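4.2 Seating and its migration

We had meant to write a paper on tables. The tables at Vallcombe were what the building's managers had paid for, and the original plan set out to learn which of them were used, by how many people, and at what time of day. By the second week it was plain that the tables were the least interesting objects on the floor. They stayed where they were put. The chairs did not, and every question we asked about a table came back with an answer about the chairs near it, or the lack of them.

Vallcombe opened with 40 loose chairs of two kinds. The first, listed in the purchasing records as the Briton, is a light gray upholstered chair on a thin black metal frame, fixed legs, no arms. The second, the Pan, is a black office chair on wheels. The floor plan gives each kind its own territory: Britons at the tables, Pans at the desks. The plan is a handsome drawing and was, as far as we can determine, accurate for one morning in March. A few other chairs have since arrived from elsewhere in the building without being listed anywhere, and we have left them out of the tallies while admitting that people sit on them just the same.
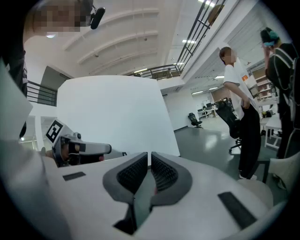 Figure 3a. The main floor at Vallcombe, looking up toward the gallery railing.

Of the two kinds, the Pan travels farther and the Briton travels more often. A Pan leaves its desk when somebody wants to talk to a colleague for longer than they are willing to stand, and it goes the whole distance, pushed or pulled by the backrest, or sometimes ridden. A Briton goes a yard or two, usually because it is in the way of something. The difference matters for anyone who has to restore the room. A strayed Pan is easy to notice and easy to return. A Briton that has drifted a yard looks as if it might be where it belongs, and so it stays there, and by evening it has been joined by others.

We coded each move under one of 6 headings: joining, clearing, borrowing, parking, returning and unexplained. The last category was supposed to be small. Parking, which we added late, covers the use of a chair to hold a coat, a bag or a lunch, and it accounts for a good share of the seats that a visitor would call taken. Two coders working separately agreed on most of joining and clearing, and on hardly any of borrowing. The trouble is that a borrowed chair and a joined chair look identical until somebody fails to bring it back, at which point the observer has often gone home.

Returning deserves a word. When asked, nearly all regular users of the floor told us that they put chairs back when they were done. Our tallies do not support them. We prefer to think that they were describing an intention, and a sincere one. The only reliable returns took place shortly before the cleaning crew arrived, and most of those were carried out by people who had not moved the chairs in the first place. 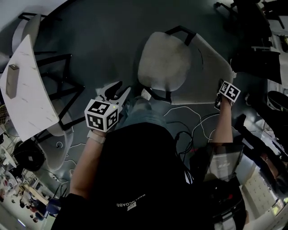
Figure 3b. A Briton on the open floor, with one of the marble-patterned tables to the left.

Clearing was the heading that gave us the most trouble with the furniture standards. The Flavarlow guide, which Vallcombe's planners followed closely, treats a chair as having two states, tucked and occupied, and spaces the tables on that basis. It makes no allowance for a third, in which the chair is out on the floor with nobody on it and people have to work around it. In Figure 3b one light gray chair is tucked beside the table, as the guide would like, while another stands out on the dark gray floor with cables looped close by and a person directly in front of it. Measured against the guide, the first is furniture and the second is an obstruction. We found the second state to be at least as common as the first during the middle of the day, and we would suggest that future editions give it a name.

Cables made things worse. A fixed-leg chair can be lifted over a cable, and a wheeled one generally has to be, although its owner will try rolling it first. Three of the moves we had coded as unexplained were, on review, detours of this kind: a Pan went the long way past the shelving and came back to within a few feet of where it began.
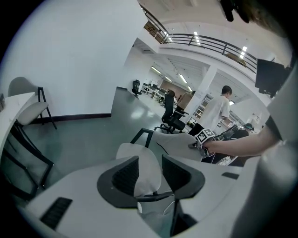
Figure 3c. Light-colored chairs near a table with a rounded edge.

There is also the matter of weight. The Briton is sold as easy to lift with one hand, and so it is, for the first of them. Users who had to clear a larger area took to dragging, and the feet told the story. When we turned the chairs over at the end of the study, 8 had lost at least one glide, and the floor near the busiest tables showed the marks. The Pans had no such wear, though their wheels had collected a quantity of hair and thread that we declined to code.

Our count of moves per day is therefore best read as a lower limit. Observers sat in roughly the same spot each session, beside the desks, and could not see behind the larger partitions. They also needed chairs. These were taken from the nearest table, and in the first draft of the data they appear as borrowing.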